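Blog > Health > Pharmacy notes

Home Archive About Contact

Print this page | E-mail this page

My thyroid tablets ran short again in November. The pharmacy on Totora Street had 10 tablets left and gave me all of them, with a slip of paper for the balance. I take one a day, so the slip was good for a bit over a week of worrying.

I called the Wasov branch at 9 in the morning. They had none in my strength but they did have the half strength, and the pharmacist said I could take two if my doctor rewrote the prescription. The doctor's office wanted a phone appointment for that. I was on hold for 46 minutes and got a callback slot for the next afternoon.
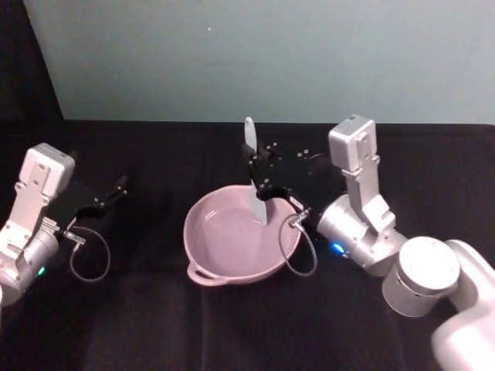 Brynhildur Þorgeirsson wrote in to say that her pharmacy makes the swap without a new prescription as long as the daily total stays the same, and that I should ask which rules mine is working under before I call the doctor again. I did ask. Mine needs the doctor.

The new prescription went through and I picked up the half-strength tablets. They are a different make and a little smaller. I wrote the dose on the lid in marker -- two, before breakfast -- so I wouldn't take one out of habit. I still did that once, and the leaflet covered what to do.

The cost came to around double, with two copays where I used to have one. Vaughan Nepia at the Wasov counter gave me a form to claim the second one back. It asks for the original receipt, and I had thrown mine out, so they printed another.
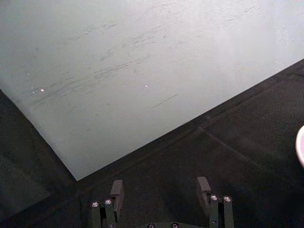
Filed under: Prescriptions and refills

I have moved my refill reminder up to two weeks before I run out. The insurance won't pay that early, but the pharmacy can at least check stock and put an order in. Sebastian has the same problem with his inhaler and does it the same way now.

The usual strength is supposed to be back next month. I'll call before I go.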